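Small-business automation list: archive
3 min read

Subject: Re: Sikura flower-handling package -- anyone taken the trial?

Earlier in this thread a member wrote:

> We had the Sikura people on the phone again this week. They say the arm
> will pick single stems off a flat bench and put them in a vase, no
> fixtures, no special trays. Trial is 3 months, then you pay or send it
> back. They quote 95 per cent of stems placed without help. Has anyone
> seen it do anything apart from the video? We make up table flowers for
> hotels and I would love to believe it.

I went to look at it in May, at the Brolivham workshop, so I can answer some of this. I went in doubtful and came out a bit less doubtful about the arm and a good deal more doubtful about the figure.

First, the set-up. It is a green table with two glass vases on it and tulips laid down flat for the arm to deal with. The arm comes in from above, so you keep your bench clear at the front, and I'd call that a real plus if your room is as narrow as ours.
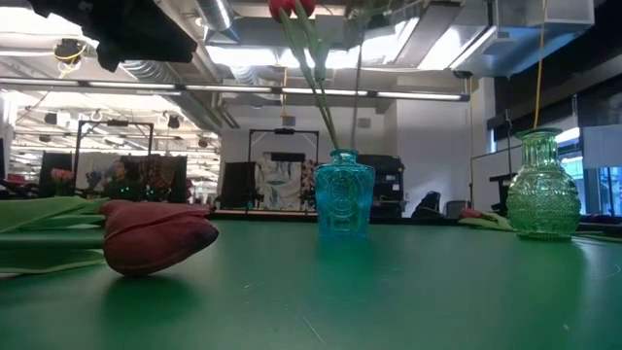 1. The 95 per cent

I asked what counts as "placed". A stem counts if it ends up in the neck of the vase. Bruised petals don't come into it, and neither does a torn leaf or a head facing the wall. In our trade a tulip in the vase with a creased petal is a tulip in the bin. I asked for the number with damage taken off and was told they would get back to me. They haven't.

The number also comes from a run of 200 stems, all tulips. Tulips are not an easy flower, I grant them that, with those big floppy leaves. But they are one flower. Ask about anything with thorns or side shoots and the talk gets vague.

2. The vases

Look at what they chose: a small blue one, squarish, with a narrow neck, and a taller green one with a flared lip. Both are clear enough to let the light through, and both have a raised pattern moulded into them. I had expected plain white pots, so fair play. Glass is supposed to be hard for these systems to see and I think they wanted us to notice. What I would want before signing is the same test with our own vases, on our own bench, with our own bad lighting. Theirs is a big bright room with long tube lights overhead and windows down one side. Our packing room has one window and it faces a wall.
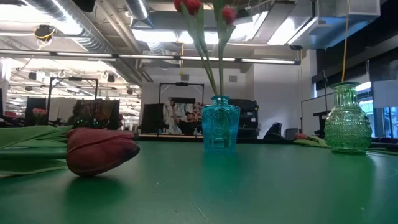
3. What the trial leaves out

The price covers the arm, the software and one visit. It does not cover:
- moving it, if you put it in the wrong place the first time
- stripping leaves (you do that by hand, before or after)
- filling the vases with water
- a second visit, charged by the day

Read the part about "typical use" as well. I make it far fewer stems a day than we do in the week before Mother's Day, and going over puts you on the next price band.

4. Compared with Jaunzems

The Jaunzems kit claims 98 per cent, but with stems fed in upright from a rack, so somebody still has to load the rack. I would put the two claims in different drawers. Of the pair, the Sikura one is closer to a job I want done. It is also slower -- I didn't time it, so take that as a grumble.

My advice to the original poster is to take the trial only if they agree in writing to count damaged stems as failures. If they won't, that tells you what you need. And do it in a quiet month.

Happy to send my notes on the contract wording to anyone who asks off-list.

Recent on this list
- Ukus conveyor: belt keeps wandering to the left
- Leasing or buying, for a shop with four staff
- Jaunzems rack feeder, spare parts wanted
- Cold room door sensors, a cheap fix

Contact the list owner | Copyright remains with each poster | Back to top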